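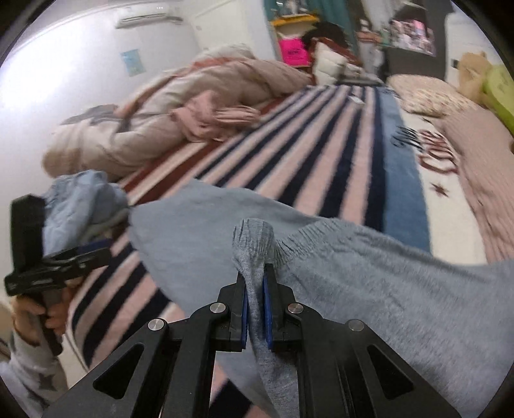
Figure 3. A light gray knit sock, with a larger blue-gray knitted garment behind it.

3.2 What people did with their odd socks

I went into this part of the study expecting a boring answer. I figured people threw single socks away, and I'd get a paragraph out of it. Well, no! Of the 556 households in Lestuvside that sent back the September diary, nearly 70 percent said they kept a single sock for longer than a month, and plenty of them had a special drawer or bag for it (one family calls theirs "the hotel").

Knits were held onto longest. I had guessed that price would explain this, and so had Man-lok Chang, who coded the diaries with me, but what people wrote about was mostly feel. Soft, thick socks got second chances as dust rags, bed socks and draft stoppers. Thin dress socks went in the trash. Figure 3 shows the sort of knits I mean when I say "soft" in the rest of this section.

I should say something about the diary itself. We used the Brodillow form, which has 50 short prompts, and I now think that's too many. People got tired near the end and started writing "same as before," so I'd treat the mending answers (the last page) with some care. Ho's earlier survey had 1,000 replies and a much shorter form, and its mending numbers look steadier than mine.

The other surprise was who did the pairing. I had left that question off the first draft, and I'm so glad I put it back in, because it takes up most of section 3.3.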